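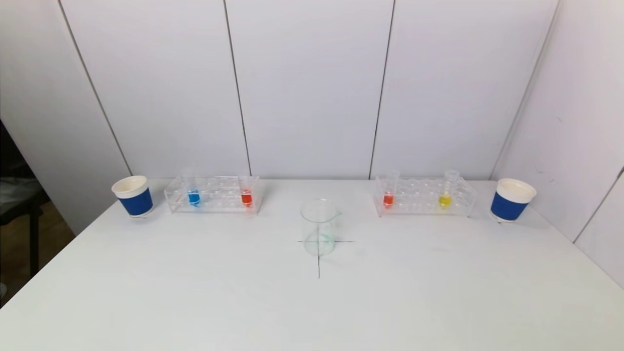

Test tube racks, beaker and paper cups

From: Oanh Nông
To: Pletville neighbors list
Date: 18 Apr 2018
Subject: Re: Storage unit in Sayce, sharing the cost

Hello all,

Thank you to everybody who answered. I will reply under the question.

> Is the unit dry enough for books and winter clothes? And can we
> bring things ourselves or must we wait for the Skarnen van? I have
> 10 boxes and one armchair, and I move out in June.

I visited the unit on Sunday. The floor is concrete and there is no smell of damp, but I would still put the books on a pallet. For clothes, please use bags which close well. Last year I lost a good coat to moths in the Fistow building, so I am careful now.

You can bring things yourself. The gate is open until 8 in the evening and the code is the same for all of us. The van is only for large furniture. It costs 48 dollars for one trip, and two families can divide this.

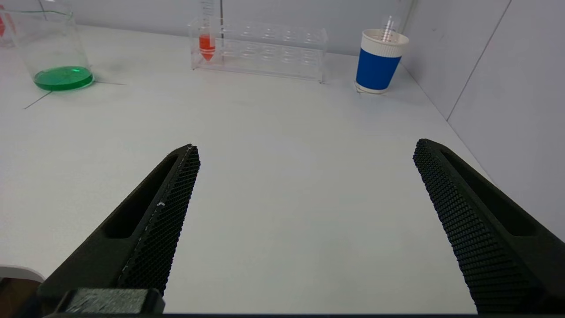
Gripper fingers and the white tabletop

About the armchair I am less sure. It depends on whether Fistow people take back their wardrobe. The deposit is 400 dollars for the whole unit, and I have already paid it, so please send me your part before we sign.

Please write your name on every box, on the side and also on the top. I have a thick marker if you need one.

Kind regards,
Oanh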